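05/06/2018
Posted by the dye bench, Nostwood workshop

OK, picking this up from where the last entry stopped, which was me swearing at the iron pot. The second mordant test is finished and rinsed and I have opinions!

Quick recap so I can follow my own notes in July: weld first, then a short dip in iron water, on the cotton we got from Uçar. I was after a gray-green, sort of lichen on a wet wall. Last time I got khaki. Army surplus khaki, all 500 grams of it, and I'm still using it up as bench rags.

Gray-green, crumpled up:
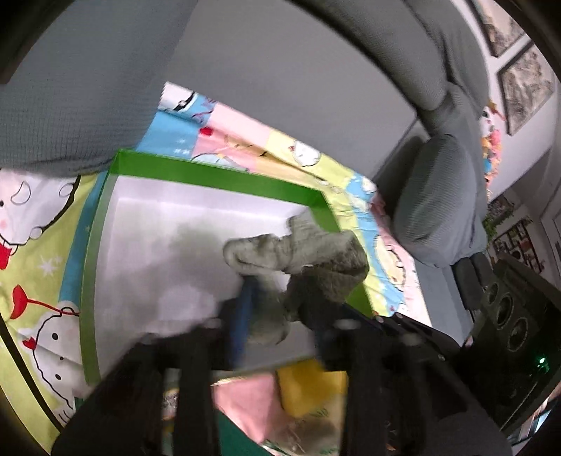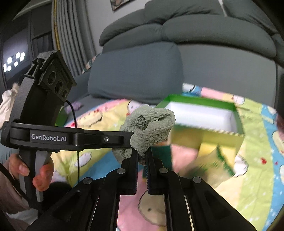 So the change this time was the iron. I'd been tossing in a spoonful of the sulfate and calling it good, and a spoonful is a silly way to measure anything when half of it is clumped from sitting by the sink. Now I'm dissolving 2 grams in a jar of warm water first, letting the gunk settle, and pouring off the clear part. The bath went gray slowly enough that I could stand there and watch it instead of panicking with the tongs. Much nicer way to spend a morning.

Temperature: I held the weld bath at 60 C the whole way. The old Pradetti recipe sheet (the one taped inside the cupboard, with the coffee ring) says to bring it up to a simmer, and I really think that's where my brown was coming from. Weld seems to go dull on me whenever I let it get hot and then get distracted. I kept the lid half on and the burner at its lowest and it just sat there behaving itself.

Time in the weld, 37 minutes. That's not a magic number, I meant to do half an hour and was on the phone with the Ganham people about the drying racks (still no racks, by the way, they're "looking into it"). I'll stick with 37 next time anyway so I'm only changing one thing.

Iron dip was short. In, swish, look, swish, out. I didn't time it, which is dumb, and if you're reading this and planning to repeat it, please use the clock on the wall. My best guess is that you want to pull the cloth a shade before you like it. It keeps going in the rinse, especially in the folds, and that's how I got those dark tide marks on batch one.

Other stuff, in no order:

The water. I used rainwater from the barrel for the weld and tap for everything else. Our tap water is hard enough to leave a crust in the kettle, and chalk is supposed to be good for weld, so I may have this exactly backwards. Worth doing a side by side. I have two small enamel pots that would be perfect if somebody would stop using one of them for soup.

Scouring. I did a proper scour this time, soda ash and a long simmer, and the water came out the color of weak tea. From brand new cloth! I'm now pretty sure that half the patchiness in batch one was me skipping this. The Uçar cotton says "prepared for dye" on the label and I believed it like a fool.

Gloves. The blue ones leak at the thumb. Throw them out. I keep putting them back in the drawer and then finding out all over again.

Smell. The weld is fine outdoors with the door open and pretty terrible with it shut, like boiled cabbage and old hay. If you come in and it's bad, the fan switch is behind the shelf now, I moved the shelf.

Still to do: wash test with the plain soap, then the light test. I want strips in the south window with half of each covered in foil, and I want them left alone until July. Please don't tidy them! Last year's strips got tidied.

I also need to write the iron amount on the cupboard sheet, in pen, right over the part about simmering. And order more weld, there's barely enough left in the bag for one small pot, so the wool will have to wait until it gets here.

Last updated: after the second rinse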